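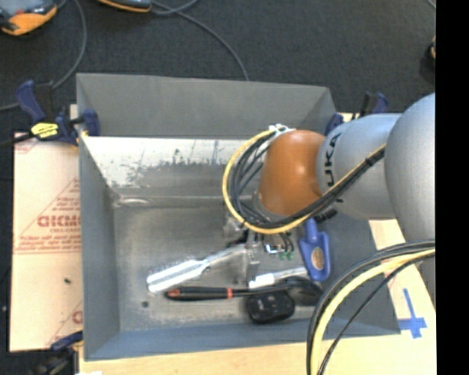 The big grey bin and what goes in it: a chat with the woman behind Stitcombe's kitchen drawer exchange

If you have ever stood in front of an overstuffed utensil drawer, tugging at it while a ladle holds it shut from the inside, you will get on very well with the founder of the Erano kitchen exchange. She has been sorting other people's spoons since October and she talks about it the way some people talk about orchids.

The exchange works out of a former shoe shop in Stitcombe. You bring in the kitchen tools you don't use, and you take home ones you will. Everything handed over goes into a large metal bin on a pale wooden table before it gets anywhere near the shelves, and that bin is the first thing I ask her about.

"Oh, I love the bin," she says. "I tried cardboard boxes to begin with and they were hopeless, the bottoms went. Then I tried baskets, and every whisk in the county got caught in the weave. A metal bin with proper flat sides, you can see what you've got, you can wipe it out, and nothing snags!"

She is strict about how full it gets. A layer of tools along the bottom is fine, a heap is not. "Once you start digging, you scratch things. I like to be able to look in and see each piece lying there by itself."

The pieces themselves are where she really gets going. A silver and white utensil with a broad head and a fringe of fine teeth along one edge sets her off for several minutes – she calls it a brush for the time being, and is perfectly happy to be corrected. "I put it down as 'brush, sort of' on the list. Somebody will come in and know exactly what it is and be thrilled to see it. That's the best part of the week, when a person picks up an odd thing and says, my gran had one!"

The black utensil pleases her for different reasons. It has a thick handle, a small red mark near the tip and a band of orange-red where the grip meets the shaft. "Look at how chunky that handle is. People think a handle is just the bit you hold, but if you've got sore hands in the morning, a fat handle is the difference between making porridge and having toast. And I do like a bit of colour on a black tool. You can find it in a drawer."

She didn't come from catering. She worked in the office of a carpet warehouse in Staltden for years and did the school run on the way. The idea came when she cleared her late aunt's kitchen and couldn't bear to throw away a perfectly good fish slice. "I had 2 already. I thought, well, there must be a person who has none."

There was, of course, and then a great many more. Her list is kept in a plain ruled notebook, and the latest entry when I visit is number 2596, a potato masher. She had expected the thing to fizzle out long before it reached 2000.

So what should go in your own drawer? She has firm views. "Keep the tools you reach for without thinking. Put everything else in a bag for a month. If you go and fetch something out of the bag, it's earned its place again." She stores long tools flat with all the handles pointing the same way, and keeps anything with bristles or teeth away from the spoons, where crumbs get passed about.

Washing comes next. Every tool is scrubbed in hot soapy water and dried on a rack overnight, and she goes round the joins with an old toothbrush. "The join between handle and shaft is where the muck lives. Do that bit first, while you've still got some enthusiasm!"

She is now planning a baking corner, with a run of shelves from Vlček, the joiner's at the end of the road, and is on the hunt for cake tins with their loose bottoms still attached to them, or at least in the same bag. There will be a swap morning for biscuit cutters too, with about 40 of them already waiting in a drawer under the till.

Before I go she asks what I've got too many of at home. Wooden spoons, I admit. She is already making room.

"Bring them in," she says. "All of them. Well – keep your favourite."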